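Gillstead Zoo otters, worth the drive?

povness_pete
Took my niece up from Jillisville in April and we stood at the otter pool for 16 minutes before one showed its face. She loved it anyway!

nxaba
You went at noon, didn't you? Go at feeding time. We saw all 7 of them, pups too (so loud).

povness_pete
Noon, yeah. Still think the old pool had better viewing, the new glass glares like crazy. 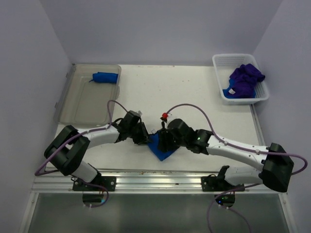

And parking was $16, which stung a bit.

arnout_w
Disagree on the glass, my kids could finally see underwater. Parking I'll give you.

nxaba
Park on Sithole Street and walk in by the south gate.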